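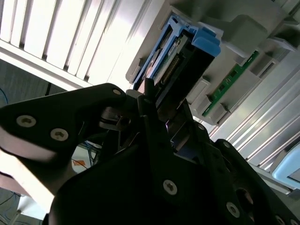
Raili Hämäläinen

Holance, the hosting company that runs websites and email for small businesses, will move all of its customers to a new data hall at the Poltetti business park, the company announced today. The move begins in April and covers 541 customer accounts, most of them shops, clinics, law offices and local newspapers.

The new hall replaces two older rooms that Holance has rented since its early years. Both leases end this year. The company looked at renewing them and decided against it, mainly over the price of cooling and the limits on power in the older of the two buildings.

"We had run out of room to grow where we were," said Nana Asamoah, head of operations at Holance. "Every time a customer asked for more storage, we had to work out which rack could take the extra load. Poltetti gives us space for the next several years."

The Poltetti hall has room for 124 racks. Holance will fill fewer than half of them at first. Power comes in on two separate feeds, and backup generators are tested once a month. Outside air does most of the cooling in the colder part of the year. Waste heat will go to the offices next door under an agreement with Räsänen, the property company that owns the park.

Customers will be moved in nine groups. Each group will get an email two weeks before its turn, with a start time and a phone number for questions. Work will be done between 11 p.m. and 5 a.m. Websites may be offline for short periods during those hours. Email sent to a customer during the move will be held and delivered once the mailbox is back in service.

Most customers will not need to do anything. Those who manage their own domain settings will have to change one address, and the email will say which one. Customers who rent a full server from Holance will be called by phone to agree on a time, and they may ask for a different night if the first one does not suit them.

Prices stay the same through the end of the current contract period. Customers on the oldest plan, which Holance stopped selling some time ago, will be placed on the basic plan at their present monthly rate. Their storage limit goes up to 100 gigabytes per account.

Fomero, which handles network connections for the Poltetti park, will supply the main line to the hall. A second line from another carrier will follow later in the year — until then, Holance will keep a backup link running through its old site.

The support desk will stay open through the night while the moves are under way. Outside those nights, its hours remain 8 a.m. to 6 p.m. on business days.

A schedule for all nine groups is posted in the customer portal under "Service notices."

About Holance
Holance provides web hosting, email and server rental to small and mid-sized businesses. It is privately owned.

Media contact
Raili Hämäläinen, Communications, Holance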